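Can it do the washing yet? Notes on the folding question

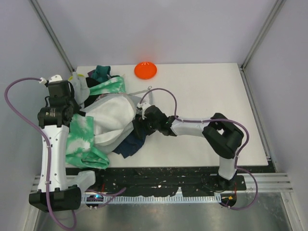
Short item this time, deadline was yesterday and I'm writing with a sandwich in one hand. But enough of you have written in asking the same thing (when do I get one for the house, will it do the ironing, is it a con) that I said I'd have a go.

The quick answer: no. Not yet. Longer answer: a bit, sometimes, if you're patient and own a lot of tea towels.

Laundry is the job everyone asks about and it's the one the machines find hardest. Odd, when you think what they manage elsewhere. Welding, fine. Stacking boxes, fine, been fine for years. A box is the same box every time you pick it up. A T-shirt isn't. Drop it twice and you've got two different shapes, and the sleeve you want is underneath, inside out, wrapped round somebody's sock.

So two arms and a heap of cloth is a proper test. Small arms too, the bench sort, nothing you'd be scared of. Crumpled stuff in a pile, white bunched up with green and navy, and the first question isn't folding at all. It's where does one thing stop and the next begin. You and I do it without looking. Grab, shake, done. A tie-dye cloth must be murder for this, all those blotches, which edge is an edge and which is just dye?

I rang Iker Collado, who some of you will remember from the Gatach open evening. He's been on cloth handling for 2 years now at Nerner and is not a man who oversells. "Picking one item out of a pile is most of the work," he told me. "People want to see the neat square at the end. I want to see it pick up one thing and only one thing." Seven times out of 20 on a bad morning, he said, it comes up with a clump. Good mornings are better, he wouldn't give me a number for those. Make of that what you will.

The way it learns is mostly by being shown. A person works the arms through the job, over and over, and the computer copies. 1,000 goes at the same sort of pile before he'd trust it with a new one. That's a lot of somebody's afternoons. I asked what happens with a duvet cover and he laughed for quite a long time.

Gripping is the other thing. Fingers on a gripper press and pinch, and that's about it. No feel for thin or thick, or none worth having on the cheaper kit. We know by touch when we've got hold of two layers. Iker reckons that's the gap that matters and better cameras alone won't close it. His colleague at Mnguni disagrees, apparently loudly.

What about the shop floor, then. Closer, I'd say. Gadness have been looking at sorting for a hire laundry, just lights from darks and towels from the rest, no folding whatsoever. Much more sensible. A wrong one in the bin costs you a few seconds and a person further down the line pulls it out. Slow doesn't matter so much either if it runs through the night. At home slow is a killer, I'm not waiting till bedtime for a pillowcase.

And money. No prices from anybody, I did ask. "Depends" was the word I got, from everybody, in the same tone of voice. Add in where you'd put the thing. Arms need a bench, the bench needs a wall, and there's the cables. My utility room has a freezer and a dog in it.

Things worth asking if someone tries to demo one at you:

Was the pile made by a person who knows what the robot likes?
How many goes did it get before you walked in?
Can you put your own jumper in?

That last one tends to go quiet. Do it anyway. Bring a fitted sheet if your feeling cruel.

Iker says he'll do a talk in April if we can find a room with enough plugs. Hands up for that please, reply to this email in the usual way, and say if you can lend an extention lead. Next issue is dishwashers, loading of, which I'm told is nearly as bad.

We use cookies to make this newsletter archive work and to remember your settings. Accept all | Manage preferences
You are receiving this because you signed up to our mailing list. Unsubscribe at any time.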